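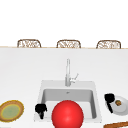 Wicker chairs along a white counter.

Tuesday, June 30, 2026

I stopped eating out on weekdays last September. I get asked about it at work, mostly by people who want to know what it saved me, so I'm writing down how it went.

The money first. In the year before, I spent $3106 on weekday lunches and dinners that I didn't cook. I got that number by going through my card statements one evening with a highlighter. It didn't include weekends, coffee, or the cash I used at the sandwich cart outside the Bradholm building, so the real number was higher. I had been telling myself it was maybe $1000.

My grocery bill went up, as you'd expect. I haven't worked out the exact difference and I probably won't. I can see that my checking account has more in it at the end of the month than it used to, and that's enough accounting for me.

The first few weeks were bad. I cooked on Sunday for the whole week, the way the articles tell you to, and by Wednesday I was eating cold chicken and rice out of a plastic box and hating it. On the second Thursday I ordered noodles and ate them in the car. Jingyi Meng, who sits across from me, told me to quit cooking meals on Sunday and cook parts. So now on Sunday I make a pot of beans or lentils, a pot of grain, and one sauce. I roast whatever vegetables are cheap. During the week I put those together and fry an egg or a piece of fish to go with them. Dinner takes me fifteen minutes on a normal night.

The sauce matters more than I thought it would. I rotate four of them: a tomato one with a lot of garlic, a peanut one, a green one with parsley and lemon, and a soy and ginger one that I got from my neighbor Baoshan Ye. He makes his with black vinegar. I can only find that at one store across town, so I buy two bottles at a time. Plain rice vinegar works too, but use less of it.

Things I bought: a second cutting board, a good lid for my big pan (it came without one), and a set of glass containers. I also bought a rice cooker, used it three times, and gave it to my sister. A pot is fine for the amount I make.

Things I stopped buying: bagged salad, which I always threw half of away, and fresh herbs in the little plastic boxes. I grow parsley on the windowsill. Basil dies on me every time.

Lunch was harder than dinner. Part of going out to lunch was leaving the building, and when I started bringing food I ate at my desk and kept working. After a month of that I was tired and short with people. Now I heat up my food, eat it in the break room, and then take a walk as far as the Lirside footbridge and back. If it's raining I walk anyway, with a hood.

I also miss some of the people. Jinfeng Dai and I used to go for dumplings on Mondays and we talked about everything. We tried to replace it with a phone call and that lasted two weeks. Since spring we've gone back to dumplings once a month. I count that as an exception and I don't feel bad about it.

I slipped for most of March. I had the flu, then a deadline, and I ordered in ten or eleven times. I was annoyed about it then. In April I started again with lentils and nothing had been lost except some money and a bag of carrots.

My plan from here is to keep going and learn two more sauces. I'd like one with yogurt in it. I also want to get better at fish, which I overcook if I look away for a minute.

If anyone wants the soy and ginger recipe, I'll ask Baoshan if I can post it.

3 comments

Verna Benavides
Yes please on the recipe. For the basil, try a bigger pot. The ones from the grocery store are crammed with too many plants. Split them up as soon as you get home.

Lihua Jin
I did the highlighter thing after reading this and mine was $2706. I'm going to go lie down.

Verna Benavides
Also, take the fish off before you think it's done and leave the lid on. It'll finish in the pan.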